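Beans Deserve a Whole Afternoon

Sep 24, 2021

I cook a pot of dried beans nearly every week, and I want you to do it too! Canned beans are fine. I keep a few cans on the shelf for tired evenings, and I'd never scold anybody for opening one. But a can gives you beans, and a pot gives you beans plus broth — silky, salty, garlicky broth that I'd drink from a mug.

My friend Kimutai Chege thinks I make too much of this. He says a bean is a bean once the chili powder goes in. Maybe so, with that much chili powder.
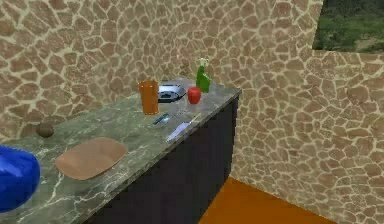 Salt early, please

The old rule says salt makes the skins tough. I followed it for years and ate bland beans the whole time. Now I salt the soaking water and the cooking water, and the beans come out creamy all the way through, with skins that hold. Try it once with plain pintos, half an onion and a bay leaf, and taste the broth after an hour.

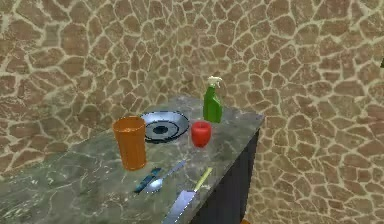 The counter, with an orange cup.

I'm less strict about soaking. Overnight is nice if I remember, and when I forget I just start earlier in the day and keep the kettle handy for topping up. What matters more is how old the beans are. A bag that has sat in the back of a cabinet for 3 years may never get soft, no matter how patient you are, so buy from a store where people really go through them.

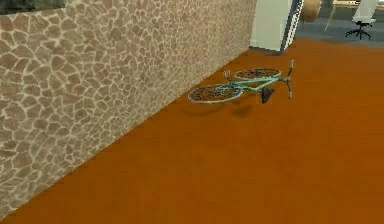
And keep the heat low! A hard boil knocks the beans around and splits them before the middles are done. I want a lazy bubble now and then, the lid a little crooked, and a good glug of olive oil on top. Reynaldo Mangubat, who taught me to cook black beans, adds a strip of orange peel for the last half hour, and I've never gone back to plain.

Then comes the fun part. The first night it's beans in a bowl with toast. 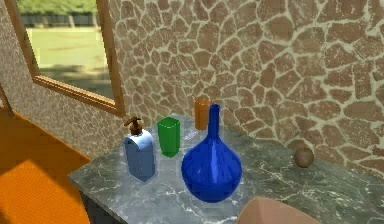

After that they go into soup with whatever greens are wilting, or get mashed in a skillet with a fried egg on top (my favorite breakfast, by a mile). Leftover broth goes into rice in place of water. Freeze what you can't finish, covered in its own liquid, and leave some room at the top of the jar.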